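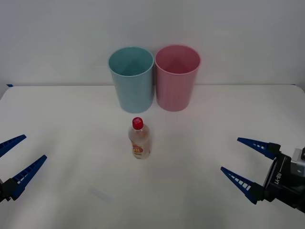
Bottle and Cups task, both grippers open

Droveck Bottle and Cups Task Pack
Product code: DRV-81
For school and college robotics clubs, ages 14 and up

The Bottle and Cups pack is the second tabletop task in the Droveck club series and follows on from Block Sort. It is written for teams with access to a two-armed robot and a plain table. Students program one arm to pick up a small drinks bottle, hold it clear of the table and set it down beside a pair of cups. The other arm can be parked or used for the handover option.
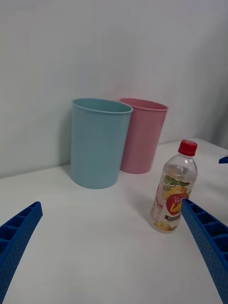
What students do

The pack covers 18 club sessions. The first few are spent on gripper opening width and approach angle. After that, teams record their own runs, mark each one as a pass or a fail and keep a log in the workbook. The Wultik rules, used for the end-of-term round, allow 53 seconds per attempt. A bottle knocked over counts as a fail, even if it is picked up afterwards.

Wrist view and table view are treated as separate exercises. Teams start with the wrist view only, then add the table view in session nine.
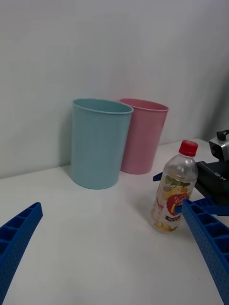 Wrist view with the bottle to the right of the cups

In the pack
Student workbook (printed, one per team)
Leader's notes
Table layout sheets
Score cards
Download code for the Maes logging software

Not supplied: robot, grippers, cameras, table, cups and bottle. Any small plastic bottle with a screw cap will do. Cups should be the same size and in two different colours, as the later sessions ask the robot to tell them apart.

Setting up

Put the table against a plain wall if you can. Stand the cups next to each other towards the back and the bottle in front of them.

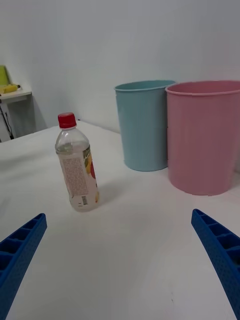 Change the bottle position between attempts using the layout sheets, and turn the label to a new side each time. Teams that train with the bottle in one spot tend to lose marks in the Wultik round, where the judge chooses the position.

Price: £247 per club, including delivery
Extra workbooks: sold singly
Supplied by Plernow. Orders placed in August are sent out before the start of term.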